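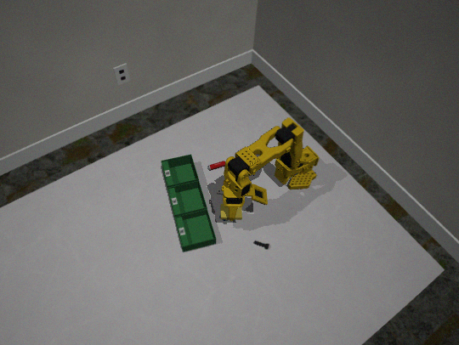 Flurna Sorting Set: Data Card

Maintained by the Flurna working group at Skirov
Release 2, May

Summary

Flurna is a set of 1500 simulated episodes in which a single robotic arm sorts small items from a floor mat into a divided tray. It was prepared to support a narrow question: can a low-cost arm be trusted with the tidying that takes place at the end of a shift or the end of a day? The answer offered by this release is partial. The arm can put away many kinds of small objects under steady conditions. It cannot yet be left to do so alone.

The set is intended for groups that train or compare control policies for pick-and-place work. It is not intended as evidence that any product is ready for sale or for use in a home.

The task

Each episode begins with the arm at rest or in a raised pose, a three-compartment tray within reach, and one or more loose items on a light mat. The policy receives a written instruction, such as "put the bolt in the middle compartment," and must complete it within the time limit. Items fall into 6 classes:

bolts and screws
markers and short rods
washers
clips
caps
mixed scrap

Compartment labels are present in the rendered scenes but are too small to be read at the supplied resolution. Policies should rely on the instruction text. Release 1 did not state this clearly, and several users spent time on label reading that could not have succeeded.

Contents of an episode

rendered views of the workspace
joint positions and commanded joint positions
gripper opening
instruction text
item class and target compartment
outcome, recorded as placed, misplaced, dropped or timed out

Episodes are stored in the Pliline format. A reader is included in the tools folder. Users of older Pliline readers must update before loading Release 2, as the outcome field has been moved to the episode header.

How the data was produced

All episodes were generated in simulation. Demonstrations were given by trained operators using a hand controller and were replayed with changes to item position, item angle and lighting. The room itself does not change: plain gray walls, a speckled floor and a pale mat. Failed demonstrations were kept and are marked by outcome. Replays in which an item passed through the mat or the tray wall were removed.

A small physical trial was carried out at the Løken workshop using the same item classes. Those recordings are not part of this release. They informed the remarks below.

What the work shows

Sorting loose hardware is a modest chore for a person. For a machine, the difficulty lies mostly in the first and last moments of each attempt. Thin items lying flat are hard to pinch, and washers remain the weakest class. Round items roll when touched off center - markers in particular tend to move out of reach after a missed grasp. Placement is more reliable than grasping, except when the item must pass over a neighboring compartment.

Items close to the base of the arm deserve separate mention. The arm must fold tightly to reach them, and policies often stall or push the item away. Results for these episodes should be reported separately.

In the workshop trial, an attendant was still needed to recover dropped items and to restart the arm. Time saved on sorting was largely spent on supervision. The working group considers this the fairest short statement of where such systems stand at present.

Known limits

The mat is clear and evenly lit, and real benches are seldom either.
Friction is held fixed for each item class.
No people, pets or moving obstacles are included.
Only one tray design is used, always with three compartments.
Instructions are in English only.

Results obtained on this set should not be used to make claims about safety around people.

Splits

The set is divided into training, validation and test portions. The 2 held-out item shapes appear only in the test portion. Users are asked not to tune on them.

License and contact

Flurna may be used for research and teaching with credit to Skirov. Commercial use requires written permission. Corrections should be filed through the issue tracker, with the episode number and the reader version. Reports without an episode number will be closed.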